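Gripper comparison on soft goods: picture gallery

The Landonano handling laboratory is comparing gripper fingers and wrist cameras for use with clothing. The present series was recorded on 25th March under the direction of Onyekachi Okoro and comprises 84 trials. A selection from the series is published below for partner institutions.

Wrist view, red knitted garment. Finger position is judged against the folds of the cloth, and the ribbed inner face is one of the surfaces under comparison. 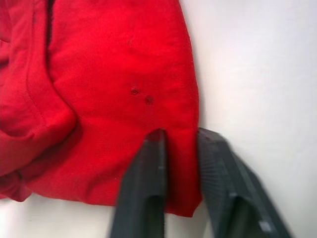 Pinch grasp on turquoise cloth

The fingers are closed on a narrow fold close to a stitched line. Seams are scored separately in the Pretovus protocol, as their thickness differs from that of the surrounding fabric.

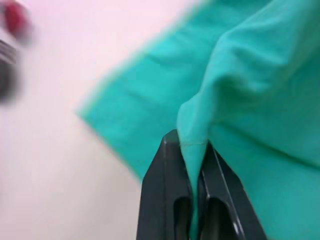 Spyros Vukčević remarks that a wrist camera alone gives too little warning of slip, and would prefer motor current to be logged at every closure. The laboratory will consider the proposal in April.

General view of the table, with two arms, the red shirt, turquoise shorts and a grey sock.
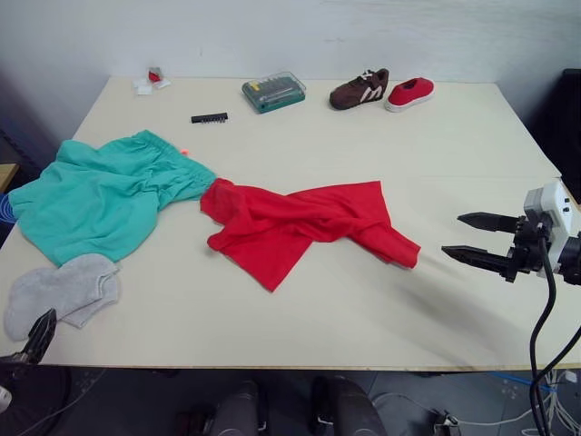
Results for both finger sets will be issued as report 313. Requests for the trial records should be addressed to the laboratory office, room 845.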